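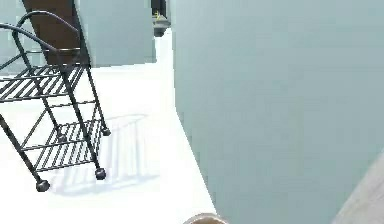 How often should a stockroom trolley be checked?
Every month if it gets used daily, and again any time it has been dropped, overloaded or lent to another department.

Last updated: May

PENRY STOCKROOM – TROLLEY, RACKING AND FLOOR CHECK
Comments are from the last walk-through. Mark each item OK, FIX or OUT.

1. Trolleys and carts
1.1 All castors touch the floor when unloaded – FIX
The Zandale flatbed rocks. It was marked OK last time, which I find hard to believe given the flat spot on the wheel.
1.2 Brakes hold on the dock ramp – OK
Tested with a load on. Testing an empty trolley on level floor proves very little and I'd like people to stop signing for it.
1.3 Load label present and readable – FIX
Label on the Burkar trolley says 200 kg. The supplier's sheet says 224 kg. Until somebody can show me where the bigger number comes from, we work to the label.
1.4 Welds and joints free of cracks – OK
Wipe them first. Grease hides a lot.
1.5 Handles tight, no sharp ends – OK

2. Racking
2.1 Uprights straight and bolted down – FIX
Bay 5 has a bent foot at the aisle end. "Cosmetic" was the word used in the log. Unload the bay and get it measured before anyone uses that word again.
2.2 Safety pins in every beam – FIX
Two missing, one replaced with a nail. Nail removed.
2.3 Shelf limit of 400 kg displayed at each bay – OK
Displayed, yes. Whether it is followed is another matter. The paint tins in bay 2 were never weighed.
2.4 Heavy items stored between knee and shoulder height – FIX

3. Floors and aisles
3.1 Aisles clear to full width – FIX
Clear at 9 am, blocked by pallets at 2 pm. Please inspect in the afternoon.
3.2 Floor paint sound, no lifting edges – OK
Varnent quoted for a new anti-slip coating and promised ten years from it. Their last coating was meant to do the same and lasted three. No recommendation from me.
3.3 Spill kit stocked – FIX
Bin was full of old rags. Absorbent on order.
3.4 Lighting working in all aisles – OK

4. Paperwork
4.1 Previous faults closed out – OUT
Four faults were ticked as closed. I could find a repair docket for one. A tick is no substitute for a docket, so the other three are open again.
4.2 Tag colours match the current quarter – FIX
Several still carry the old colour. Either they were missed or the tags ran out, and I was told both.
4.3 Operator training records on file – OK
All there, though the signatures look to have been done in one sitting with one pen.

Follow-up
Bay 5 stays roped off until it has been measured. The Zandale flatbed goes to the workshop with a red tag – the tag comes off when the wheel is replaced. Send dockets to the stores office with the item number written on them.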